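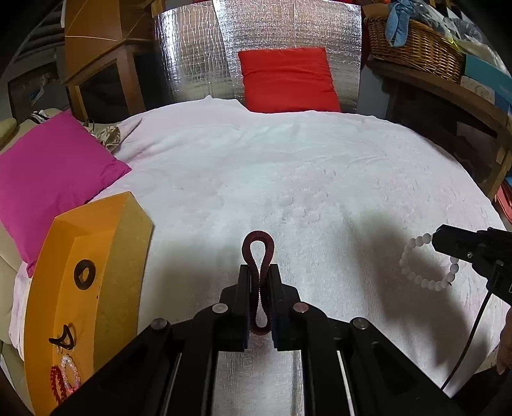
Hair tie held between the gripper fingers, over the white blanket.

Notebook, January, 4:40 pm

Inventory script for the bench machines, continued. Ran it on Tang and Endska, both after a cold boot.

Tang: board model, BIOS version and both memory modules reported correctly. Disk serial comes back padded with spaces. Trimmed in the parser.

Endska: only one of the 2 memory modules listed. Firmware setup shows both. Swapped slots, same result, so the module is fine and the SMBIOS table is suspect. Dumped the raw table to the Grurkberg share, folder 808.

Sensor polling at 200 ms made the fan readings jump to zero on Endska. Slower polling cleared it. Left Tang at 200.

Still open: graphics driver version missing from the export on both. Check whether Istirik has the older BIOS image before flashing anything. Do not update Endska until the dump has been compared.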